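Chapter 5
Bedding and the Sleeping Body: Heat, Moisture and Weight

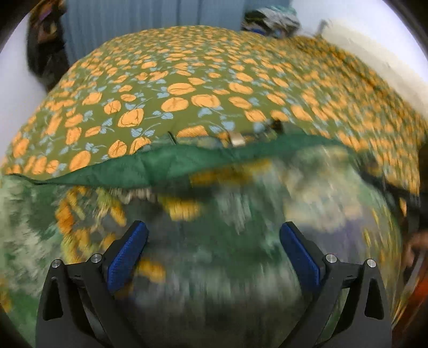 Arley School of Textiles – Department of Household Fabrics

5.1 Scope of the chapter

Chapters 1 to 4 treated the fibre, the yarn, the cloth and the finish as separate objects of study. From this point the book deals with made-up articles, in which several layers are held together and behave as one. Bedding is taken first. It is used for longer each day than most clothing, the person using it hardly moves, and the air between the layers is largely still. These conditions make the physics easier to follow than in the case of a coat or a pair of trousers, where walking pumps air in and out at every opening.

The chapter is confined to covers laid over the sleeper. Mattresses are dealt with in Chapter 7, and pillows only in passing. Electric blankets are left out altogether.

5.2 Terms

A quilt, in this book, is an article of two outer cloths with a filling between them, the three being joined by stitching or by ties. The upper cloth is called the top and the lower cloth the backing. The strip that encloses the raw edges is the binding. A duvet has the same three parts but is meant to be used inside a removable cover. A blanket is a single cloth, woven, knitted or felted. Everyday speech does not keep these words apart, and students reading older trade papers should expect to find "quilt" used for all of them.

The word loft means the thickness of the filling when no load is placed on it. Settled loft is the thickness after the article has been used and washed a stated number of times. The difference between the two is often large, and a value given without saying which is meant should be treated with care.

5.3 The heat balance of the sleeper

A sleeping adult gives off heat at a lower rate than one who is sitting and working. Part of this heat leaves with the breath and is not affected by the bedding. The rest passes through the covers, through the mattress, or out at the neck and sides. A warm cover reduces the first of these paths only. It follows that the measured resistance of the cover, taken flat on a heated plate, always overstates the benefit felt in bed – sometimes by a wide margin.

Two properties of the cover account for most of the gap. The first is drape. A stiff cover bridges the hollows beside the body and leaves channels along which air can move. The second is the pressure at the stitch lines, where the filling is squeezed thin and the local resistance falls. Close stitching keeps the filling in place but adds to the length of these cold lines. The Bultgate plate method, described in Section 5.6, gives a separate reading for stitched and unstitched areas.

5.4 Moisture

Water vapour from the skin must pass through the same layers as the heat. If the outer cloth is cold enough, some of the vapour will condense within the filling. Cotton and wool take up part of this water into the fibre itself, while polyester holds it mainly between the fibres. The Brernance trials, which followed 58 covers through a full winter, are used as the worked case in Section 5.7, and the full readings are set out in the table on page 271.

Before going on, the reader should be able to convert between tog and the metric unit of thermal resistance. The method is given in Section 2.4.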